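Rarnodbridge site – Packing and sorting, textile returns
Safety inspection checklist, hand-held gripper work
Inspection date: 2020-02-11
Inspected by: Jingyi Tang. Accompanied by: Silviu Cozma (shift lead), Aurel Bălan (staff safety rep)

Section 1. Equipment
1.1 Pivot pins seated, no visible play. OK
1.2 Finger pads bonded along full length. Action. Two grippers withdrawn, pads lifting at the lower corner. Spares on order from Enache.
1.3 Handle free of sharp edges. OK
1.4 Pinch point label present on both sides. Action. Label worn off on 19 units. S. Cozma to replace.
1.5 Unit weight marked. OK

Section 2. Workstation
2.1 Floor clear of packaging and cable. OK
2.2 Soft surfaces checked for pins and clips before use. OK
2.3 Open cartons in sound condition. Comment: torn rims shed fibre and catch on sleeves. Acceptable for sorting, not for lifting.
2.4 Light adequate without glare from windows. Partly. Blinds on the east side do not close fully.

Section 3. People
3.1 Operators trained and signed off. OK, except N. Stoica, who transferred from Brultwood and is booked for the next course.
3.2 Maximum of 200 picks before a change of task. Not met. Log for one operator shows 277. The counter gives no warning. A. Bălan asks for a tone at the limit.
3.3 Wrist and thumb complaints recorded. OK. Two entries since August, both closed.
3.4 Staff told what recordings are kept and who sees them. Action. Notice is posted in the canteen only. Copy to be placed at each station.
3.5 Job descriptions updated. Open. Former hand packers now spend over half the shift demonstrating picks, and the grade has not been reviewed. Passed to C. Condori.

Section 4. Handling of soft goods
4.1 Paired socks gripped at the middle, fingers of the free hand kept outside the linkage. OK
4.2 Film packets kept apart from knitted items. Comment: mixed piles slow the pick and bring hands closer together.
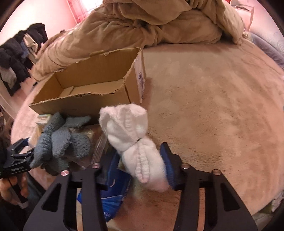
Does the pick limit apply when two people share a station?
The limit is counted per person, so each operator keeps a separate log.

Section 5. Follow-up
5.1 Items 1.2 and 1.4 to be closed before the Skustevska line starts.
5.2 Item 3.2 to be rechecked at next inspection.
5.3 Signed copy to station folder. Done, J. Tang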